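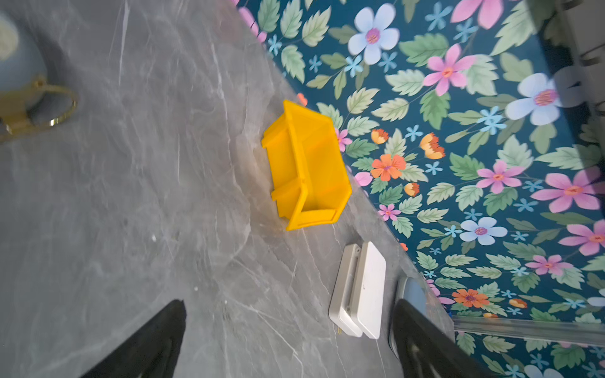 O nosso projeto nasceu de uma pergunta bastante simples, que nos foi feita logo na primeira aula de oficina: para onde vai o peso quando se arruma uma caravana pequena? Respondemos todos com muita confiança e quase todos mal. Havia quem jurasse que o importante era não passar do peso total, havia quem pusesse tudo à frente "para agarrar bem ao carro", e havia quem achasse que as coisas miúdas não contavam, porque uma caixa de arrumação como a amarela, de plástico, aberta por cima e com o encaixe para a etiqueta na frente, não pesa quase nada quando está vazia em cima de uma bancada. Vazia, não pesa mesmo. Cheia de parafusos, grampos, estacas e abraçadeiras já é outra conversa, e foi por aí que o trabalho começou a crescer e a tornar-se, para nós, uma coisa de que gostámos muito.

Distribuição de carga numa caravana ligeira de um eixo
Relatório de projeto, curso de Manutenção e Equipamento de Lazer
Entregue em 13 de outubro de 2024

1. A caravana e o ponto de partida

A caravana com que trabalhámos chama-se Nomow, nome que já trazia pintado quando chegou à escola e que ficou também como nome do projeto. É um modelo artesanal, de um só eixo, do género gota, com espaço para 2 pessoas dormirem e uma cozinha traseira que se abre para fora. Em vazio, na báscula, deu 389 kg. Ficámos contentes com o valor, que é baixo, e cometemos logo o erro de pensar que com um número assim estava tudo resolvido.

O que ainda não tínhamos percebido é que o peso total diz muito pouco sobre o comportamento na estrada. Uma caravana leve e mal arrumada pode portar-se pior do que uma pesada e bem arrumada, e a explicação está na lança e na bola de engate. Se há pouca carga vertical sobre a bola, a traseira da caravana manda na frente e qualquer rajada ou ultrapassagem a põe a abanar. Se há carga a mais, a traseira do automóvel baixa, os faróis apontam para cima e a direção fica leve, o que também não interessa a ninguém. O valor certo fica entre estas duas coisas e depende tanto do engate como do carro que reboca. No nosso caso, a chapa do engate indicava um máximo de 60 kg sobre a bola, e foi esse o limite que adotámos para todo o projeto.

2. Como medimos

Gostávamos de poder dizer que usámos equipamento sofisticado, mas a verdade é que a balança de engate que a Comix nos emprestou é um tubo com uma mola e uma escala na lateral, e faz muito bem o que tem a fazer. Põe-se a caravana em piso nivelado, calçam-se as rodas, baixa-se a lança sobre a balança à mesma altura a que ficaria a bola do carro, e lê-se. A altura é importante e custou-nos uma manhã inteira de leituras que tivemos de deitar fora: tínhamos a lança demasiado alta, apoiada num cepo que havia por ali, e os valores vinham todos mais baixos do que deviam. Quando repetimos com a altura medida no automóvel, os resultados passaram a bater uns com os outros e o ambiente na oficina melhorou bastante.

Para cada arrumação fizemos várias leituras, tirando e voltando a pôr a balança entre elas. Registámos tudo à mão numa folha quadriculada e só no fim passámos os valores para a folha de cálculo. Recomendamos isto a quem vier a seguir, porque o computador da oficina está do lado errado da porta e as mãos, naquela altura, não estavam propriamente limpas.

3. As três arrumações

Experimentámos primeiro aquilo a que chamámos arrumação de domingo, que é a de quem chega tarde e mete tudo onde cabe. A água foi para a frente, a caixa de ferramentas também, a bateria já lá estava de origem, e a carga na bola passou claramente do limite. O carro de ensaio baixou tanto de trás que nem precisávamos da balança para perceber.

A segunda arrumação foi a reação exagerada à primeira. Passámos tudo para a cozinha traseira, incluindo o depósito de água de 20 litros, e a leitura caiu para um valor tão pequeno que bastava uma pessoa sentar-se na traseira para a lança levantar do chão. Não saímos para a estrada assim, como é evidente. Fizemos apenas a medição, tirámos apontamentos e voltámos a descarregar.

A terceira foi a que ficou. O depósito foi para cima do eixo, ligeiramente à frente, as ferramentas pesadas para junto ao chão no meio da caravana, os mantimentos divididos pelos dois lados, e a traseira ficou só para o que é leve: loiça de esmalte, panos, a mesa dobrável. A leitura ficou abaixo dos 60 kg, com uma folga que nos pareceu sensata, e manteve-se praticamente igual com o depósito cheio e com o depósito vazio, coisa que não acontecia em nenhuma das outras.

4. Fixações e chapa

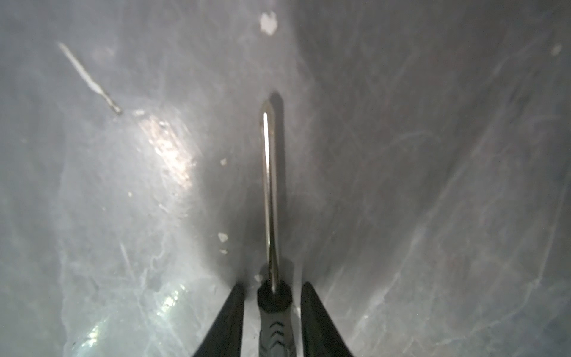 Figura 2. Chave de parafusos apontada a uma superfície metálica curva e riscada.

Arrumar bem não serve de muito se as coisas mudarem de sítio na primeira lomba. Por isso, uma parte grande do trabalho, maior do que tínhamos previsto no plano, foi dedicada às fixações. A caravana tinha sido montada com parafusos de vários tipos, alguns já com a cabeça moída, e gastámos muitas horas a substituí-los por iguais entre si, para que em viagem baste uma ferramenta. Nos pontos que levam vibração pusemos anilhas de pressão e, onde a carga puxa a direito, uma contrachapa por dentro, para o esforço não ficar todo num furo.

Aprendemos à nossa custa que a chapa curva engana. Um suporte reto aparafusado numa superfície curva toca em dois pontos e fica no ar no meio, e ao apertar acaba por amolgar uma coisa ou torcer a outra. A solução foi cortar calços de borracha a acompanhar a curva. Não são bonitos, e há um do lado esquerdo que saiu francamente torto, mas seguram, e deixaram de fazer aquele barulho de lata que se ouvia até no parque de estacionamento.

As cintas de amarração foram compradas na Demeo com o dinheiro que sobrou do material de pintura. Escolhemos cintas com fivela simples em vez de roquete, porque com o roquete toda a gente aperta demais e o depósito de água, que é de plástico, ficava com a cintura marcada.

5. O ensaio em estrada

O ensaio fez-se em abril, no caminho de terra que sobe ao parque de campismo Simiyu, com autorização de quem o gere e com muita paciência da parte dos campistas, que nos viram passar vezes sem conta. O percurso tem um bocado de alcatrão, uma subida com gravilha solta e uma descida com regos deixados pela chuva. É curto, mas tem de tudo, e permitia-nos voltar depressa ao ponto de partida para medir outra vez.

Rebocámos sempre devagar e com o mesmo condutor, para não misturar o efeito da arrumação com o efeito do pé direito. Na subida, a caravana seguiu direita e o carro não perdeu tração na frente. Na descida sentiu-se algum empurrão nos regos mais fundos, que atribuímos aos amortecedores, já com idade para serem trocados. À chegada, abrimos as portas com algum receio e encontrámos tudo no sítio, à exceção de um pacote de massa que se tinha aberto e que continuámos a encontrar, aos poucos, durante semanas.

6. As miudezas

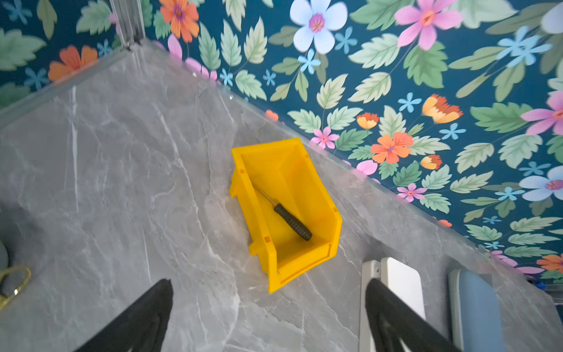 A parte do projeto que nos deu mais discussão foi, curiosamente, a das peças pequenas. Numa viagem levam-se fusíveis, lâmpadas, terminais, anilhas, estacas, molas da roupa, e tudo isto costuma acabar num saco no fundo de um armário. Defendemos que deve ir em caixas separadas e etiquetadas, e na escolha do modelo pesou muito o uso diário. As caixas empilháveis de frente aberta e inclinada, como a amarela que está na bancada cinzenta, ao pé do papel de parede às flores, são excelentes paradas, porque se mete a mão e se tira o que se quer. Em andamento, essa mesma frente aberta deixa sair tudo numa travagem. Acabámos por aceitar as duas coisas: ficam com a frente virada para a parede do armário durante a viagem, presas por um elástico, e rodam-se à chegada.

Cada caixa foi pesada cheia e o valor escrito na etiqueta. Parece um exagero, e houve colegas que se riram de nós, mas dá muito jeito quando se quer passar peso de um lado para o outro sem andar com a balança atrás.

7. O que ficou por fazer

Não chegámos a ensaiar com vento lateral nem em autoestrada, e gostávamos muito que a turma seguinte o fizesse, com a mesma arrumação e a mesma folha de registo. Falta também trocar os amortecedores e repetir a descida de Simiyu depois disso, para confirmar se o empurrão vinha mesmo daí. A balança de engate foi devolvida à Comix limpa e com a mola oleada. As folhas originais das medições estão na pasta da Nomow, na prateleira por cima do compressor, e o calço torto do lado esquerdo continua montado à espera de quem tenha melhor mão para cortar borracha.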